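News > Operations Newsletter > Planning and Purchasing

Equipment Plan for Desktop Disassembly Cell Goes Forward to Second Phase 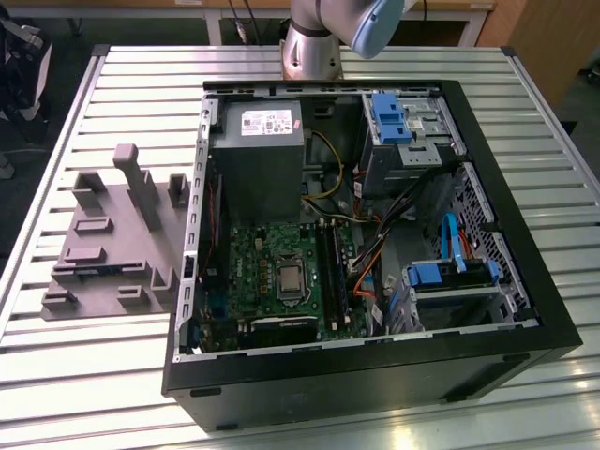
Radka Kadrić

September

The Udside recovery center has completed its review of equipment needs for the automated disassembly of desktop computers and has submitted a revised purchasing plan to the Operations Office. The plan covers one additional robot cell, the fixtures and hand tools that serve it, and a service agreement for the first period of operation. Departments that share floor space or electrical supply with the center are asked to read the following notes before returning their own equipment requests.

The review began when the center accepted a standing order to process 378 retired desktop towers from regional offices. Until now the work has been done by hand at four benches. The existing trial cell, which consists of a single arm mounted at the far edge of a slatted aluminum table, was set up to determine which steps could be given to a machine and which should remain with a technician.

The trial has been conducted on open towers laid flat on the table with the side panel already removed. Removal of the panel will remain a manual step under the present plan. The latches and screws used by different manufacturers vary too widely to justify the cost of a dedicated tool, and the technicians complete the step quickly.

The interior of a typical Dell tower gives a fair account of the remaining difficulty. Memory modules stand upright in their slots and are reached easily from above. The optical drive cage and the hard drive bay are each fitted with blue parts that are readily told apart from the surrounding metal. Cables present a greater problem. A bundle from the power supply and a second bundle from the drive area both pass over the parts to be removed, and the position of the wiring differs from one machine to the next, even within the same model. The plan therefore assumes that cables will be disconnected by a technician before the arm begins its work, and the staffing figures have been prepared on that basis.

Requests in the revised plan fall under three budget lines.

The first line is the cell itself. The center obtained quotations from Bomeo and from Kneževič. The Bomeo quotation was lower for the arm alone but did not include a controller enclosure, installation or operator training. When these were added, the difference between the two offers was small, and Kneževič was able to commit to an earlier delivery. The Operations Office has asked both firms to hold their prices until the budget meeting. No order has been placed.

The second line is fixtures. The gray plate now in use beside the computer case was made in-house on a 3D printer, with raised blocks, slotted holders and posts of varying heights. Printing has allowed the center to change the layout several times at low cost, and the plan recommends that this practice continue. An amount has been set aside for 150 printed plates and inserts over the life of the cell, including replacements. Machined fixtures were priced and have been deferred. They will be considered again when the layout has remained unchanged for a full quarter.

The third line is service and spare parts. The center proposes an agreement with Brirnard covering 2 scheduled visits each year, with telephone support during working hours. Gripper fingers, cable covers and fasteners would be held on site. The earlier draft of the plan placed these items under general supplies, where they were difficult to track. They now appear under their own heading.

Teodora Leka, who supervises the benches at Udside, asked that the plan state plainly what the new cell is expected to do in its first months. "We have asked for equipment that removes memory and drives from machines that a technician has opened and prepared," she wrote in her note to the Operations Office. "Processors and power supplies stay with the bench staff for now. I would prefer that we budget for that work properly and return later with a separate request."

The note was accepted and has been attached to the plan. A request for a larger gripper suited to power supplies has been withdrawn for the present year.

Departments should also take account of the following points on site preparation. The second cell requires a table of the same aluminum rail construction as the first, so that fixtures can be moved between the two without modification. It requires a separate electrical circuit and clear access on three sides. The wooden furniture near the present cell will be relocated before installation, and the cost of moving it has been charged to the facilities account. The center does not expect any interruption to the supply of neighboring rooms during the electrical work.

Acceptance of the new cell will depend on a supervised run of 99 towers of mixed age and manufacture. The supplier's final payment will be held until the run has been completed and the results signed by the bench supervisor. Towers damaged during the run will be recorded and set aside for manual processing.

Managers who expect to send desktop equipment to Udside in the coming year should forward their estimated quantities to the Operations Office, together with the make and approximate age of the machines. Estimates received after the budget meeting will be carried to the next planning period. Requests for copies of the full plan, including the supplier quotations and the staffing tables, may be directed to the author.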